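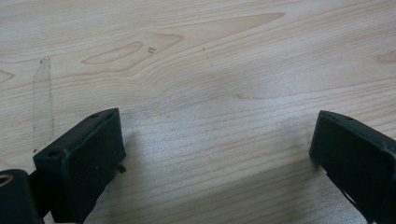 Suqin Ye wrote in last week to ask if she could oil her maple cutting board with the olive oil from the pantry, and the short answer is please don't! Olive oil goes rancid. Food-grade mineral oil is cheap, has no smell and lasts for ages in the cupboard.

Oiling a board

What you need: mineral oil, 300 grit sandpaper (320 is fine if the shop in Prisville is out again), a clean cotton rag.

Wash the board in warm soapy water, both sides, and stand it on edge overnight. Don't rush this part.

Sand lightly, always with the grain. You only want to knock down the fuzz the water raised, so go easy. Wipe off the dust.

Now the fun bit – pour on a good puddle and spread it with the rag, working it into the ends too, where the wood drinks the most. I love watching the colour come up!

Leave it 2 hours, wipe off whatever is still sitting on top, then do a second coat. My old board gets this every May and again before Christmas.

Lay the oily rag flat outside to dry before you bin it.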